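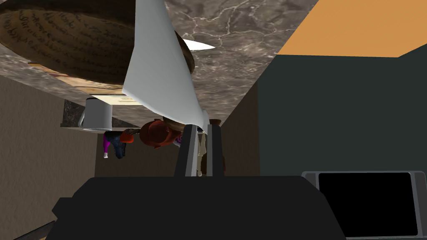 About Trirnatent

Trirnatent is a water testing laboratory in Jillarholm. We analyse drinking water from private wells, boreholes and small shared supplies, and we report to the householder or landlord who ordered the test.

The laboratory opened with one bench and a single incubator. It now occupies two floors and employs nine analysts. In the last reporting year we received 2,934 samples, of which 1,139 came from single-dwelling wells. The remainder came from farms, campsites and holiday lets.

What we test

The standard panel covers coliform bacteria, E. coli, nitrate, iron, manganese, lead, hardness, turbidity and pH. Arsenic, fluoride and pesticide residues are charged separately. We do not test swimming pools or sewage.

Sampling

Bottles are sent by post with a cool pack and a printed form. Run the cold tap for two minutes before filling. Samples for bacterial analysis must reach us within 24 hours of collection. Bottles that arrive late are logged and replaced free of charge, once per order.

Collection points

Samples may be handed in at Jillarholm reception or at the Cumow depot. The Cumow depot closes at noon throughout November.

Reports

Results are sent by email, with the limit for each substance printed beside the measured value. Past reports are held in Ma, our records system, and can be reissued on request using the order number.

Page last revised Aug 21, 2023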